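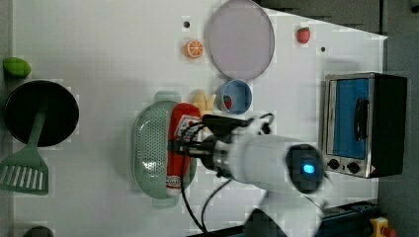

Melquiades Meléndez wrote back that the captions came too late in the room, and that by the time a visitor reached the date of a print they had already decided what it was. His note answered our first layout for the Cuevas prints, and most of the changes set out in this report follow from it.

Project report: rehanging the Cuevas linocuts
Printmaking and Display, second-year studio unit

1. Brief

The unit asked each group to plan a small exhibition from a single holding and to test the plan in the Telusow Room. Our holding was the Cuevas set, 143 linocuts and a few trial proofs on thin paper. The prints fall into harbour views, portraits of neighbours and a late run of near-abstract colour blocks. Few are signed and the dating is uneven.

2. Selection

We chose 14 prints. The first list was longer and favoured the harbour views, which are the best preserved. Two of these were dropped for heavy foxing in the margins and one because the same block appears again, recut, in the colour series. We kept the recut version and hung the grey proof beside it.

3. Layout

The first plan was chronological, running left to right from the door, with captions grouped on one panel at the far end. After the Meléndez note we moved each caption to the lower right of its own print and split the wall by block size. The centre line was set at 1450 mm. Portraits went on the short wall, where viewers stand closer — the cutting around the eyes is very fine and is lost from the middle of the room.

4. Lighting

Paper of this kind should be kept at low light levels. The Betar track fittings could not be dimmed far enough with all lamps on, so we switched off every second lamp and angled the others. Glare on the glazing of the two largest prints was reduced but not removed.

5. Catalogue

The handout was set in Zestimari, a typeface drawn by a former student, and printed at 300 dpi on uncoated grey stock. It runs to 4 pages. The colour blocks reproduced poorly: the ochre shifted toward green and we ran out of time for a second proof.

6. Results

The room was open for part of November. Visitors spent longer at the portraits than at the harbour views, going by our notes from the door. Several asked which prints came from the same block, and the labels did not say. A line for block number should be added if the set is hung again, along with paper size, which we measured but left off the captions.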